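Geston Heat Pump Dryer: Installation and Care Guide

Section 5. Preparing Garments and Selecting a Program

5.1 Before the first load

1. Confirm that the dryer is level and that the transit bolts have been removed (see Section 2).
2. Run the empty drum on Timed Dry for 18 minutes. A slight odor during this first run is normal.
3. Empty the water tank and return it to its slot until it clicks.

5.2 Sorting

1. Read the care label of each item. Do not dry any item marked with a crossed-out dryer symbol.
2. Separate printed sweatshirts from towels and bed linen.
3. Close zippers, empty pockets and turn printed garments inside out.
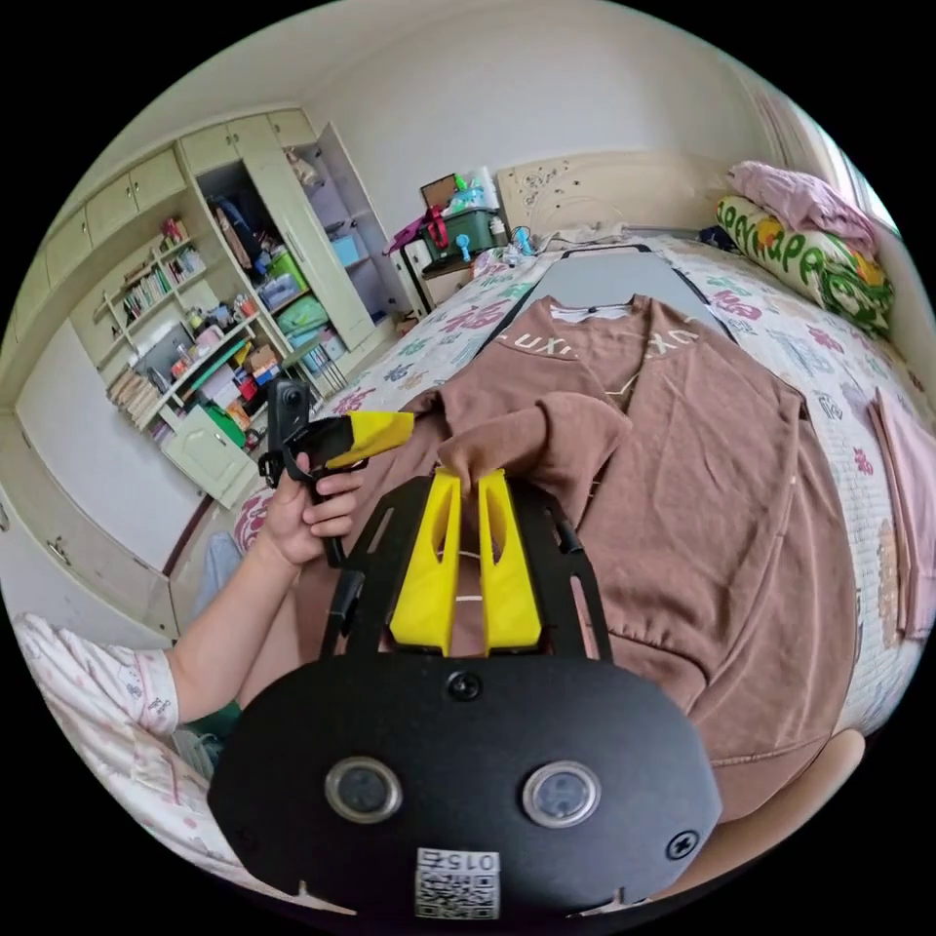

Fig. 5-1. Pullover with lettering on the front.

Note: Raised prints may soften at high heat. Select Low for any garment with lettering or a badge.

5.3 Selecting a program

1. Turn the dial to the required program. The display shows the estimated time.
2. Press Heat to change the level. Low does not exceed 40 °C at the drum outlet.
3. Press and hold Start for two seconds.

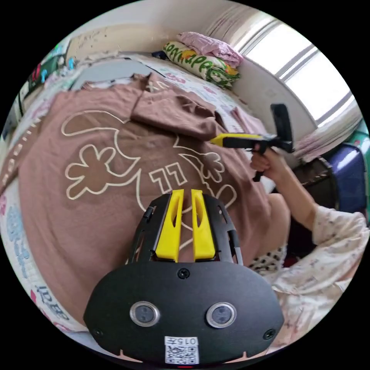 Fig. 5-2. Fabric on a bed.

The Platska sensor ends the program when the load reaches the selected dryness. Loads below 700 g may not be detected correctly; use Timed Dry for these.

CAUTION: Do not dry items that have been in contact with cooking oil, solvents or wax. Residues may ignite in the drum even after washing.

5.4 Unloading

1. Wait for the cooling phase to end. Opening the door early leaves the load at full heat.
2. Remove all items promptly and lay them flat on a clean surface.

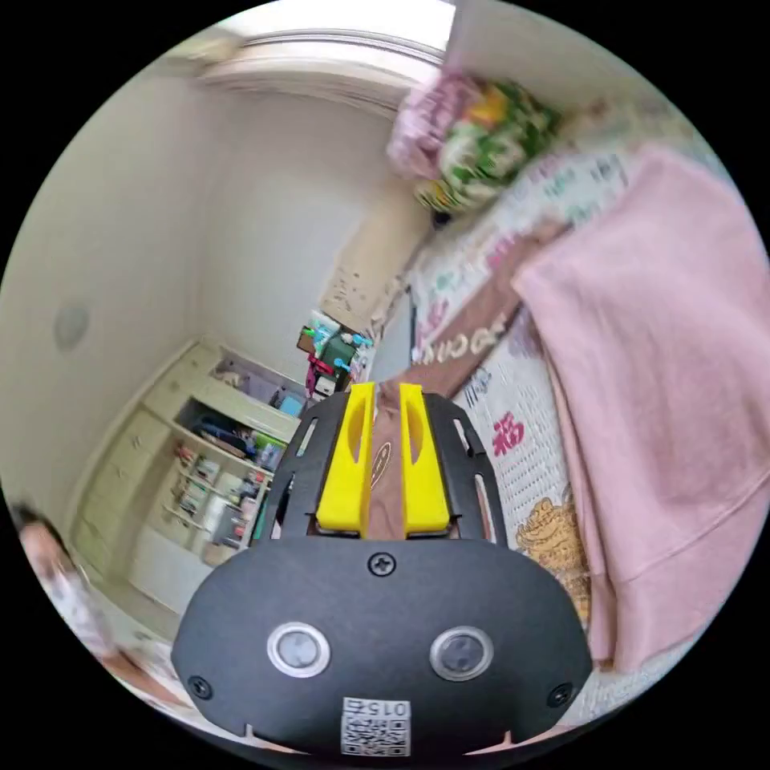
3. Clean both lint filters after every load. Rinse the inner filter under running water once a month and allow it to dry fully before refitting.
4. Leave the door ajar for roughly 5 minutes.

If the filter light stays on after cleaning, refer to Section 8. Do not operate the dryer with either filter removed.
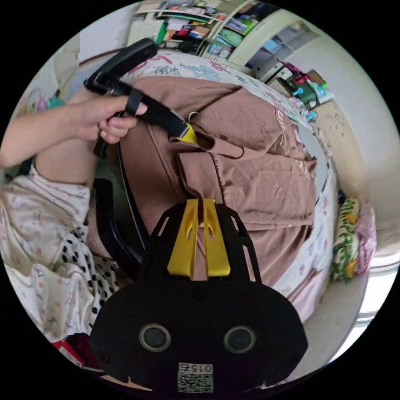

Fig. 5-3. Brown fabric, close view.

5.5 Service

Owners in the Wurkdale area should contact the Dubey service desk, attention Na-rae Seol, and quote the serial number inside the door. Filter sets ordered before December are supplied with the earlier frame, which fits all current models.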